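Plate stacking

Plate stacking is the practice of keeping plates one on top of another, on a table, on a shelf or in a cupboard. It saves space and is the usual way to store dishes in homes and restaurants. Plates of the same pattern nest closely. Plates from different sets may sit at a slight angle or off center, depending on the shape of the rim and the depth of the well.

A mixed pair and a gray tabletop

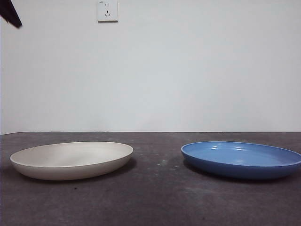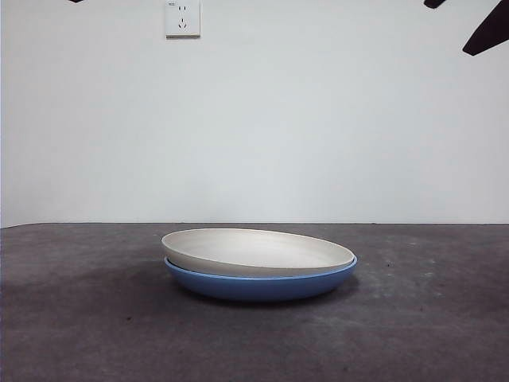
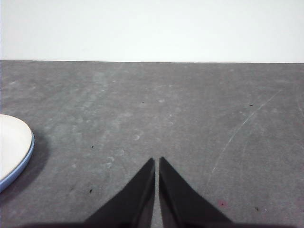 Nuanchan Luangrath objects to the common advice that the largest plate always belongs at the bottom, writing that a deep plate under a shallow one hides its own rim and is hard to pull out without lifting both.

Order and height

Most households stack by size, with the widest plate lowest. Shallow dishes are often set inside deeper ones. The Grivdale housekeeping manual limits a stack of dinner plates to some 370 millimeters, and heavier stoneware to 5 pieces. Restaurants use taller stacks, usually in racks with side rails.

Wear

The unglazed foot ring on the underside of a plate can scratch the glaze of the plate below. Felt or paper liners are placed between pieces that are seldom used. Foot rings also mark tables, mostly where dishes are dragged into place. The Serrano pattern, sold in 3 sizes, was made with a glazed foot for this reason.

See also: Dish rack; Nesting bowls; Table setting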